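Bestell Long Desk, White - Owner Review

Rating: 4 out of 5
Used for: office work, shared room
Assembly: two people, one evening

We bought the Bestell desk in April when our office moved to a bigger floor. The old desks were Fernard ones with a dark wood top, and they had started to sag in the middle. I wanted something long, white and plain that could go by the windows. The price was $814 with delivery.

It came in 2 boxes. The top was packed well and had no marks on it. The hardware bag was short one bolt, and Bestell mailed a replacement without any argument. The instructions are drawings only. Step 4 shows the cross rail upside down, so look at the holes before you tighten anything.

The surface is the best part. It has a low shine, coffee wipes off with a damp cloth, and the pen marks I've made came off with plain dish soap. After several months there is one scratch, from dragging a monitor stand. A white top does show dust, more so if you sit in strong daylight. I wipe mine on Saturday when the room is quiet.

It doesn't wobble when I type. Leaning on the front edge with both elbows gives a slight flex, less than the Fernard had.

The weak point is cables. There is no tray underneath and no hole cut in the top, so everything runs over the surface and down the back. The Ibarra desk I looked at has a tray and a flip-up cover, but it was $1,580 and I couldn't justify that. I bought a stick-on tray from Bonora instead. It held a week with a power strip in it and then let go. The adhesive is fine for a phone charger and not much else. A screw-in tray would be better, though you'd need to drill the underside and I don't know what that does to the warranty.

So for now the power strip stays on top. Depth is good enough that it doesn't get in the way of the keyboard, and there's still room for a storage box and a plant. 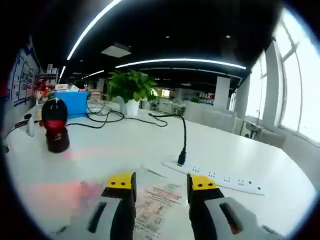 Is it long enough for two people to share?
Two people with laptops fit fine. With two large monitors each it gets tight, and one of you will end up sitting against a leg.

Delivery was to the lobby only. The box with the top is heavy and awkward in an elevator, so measure yours first. I would buy the desk again at this price. I took off a point for the cables and the missing bolt.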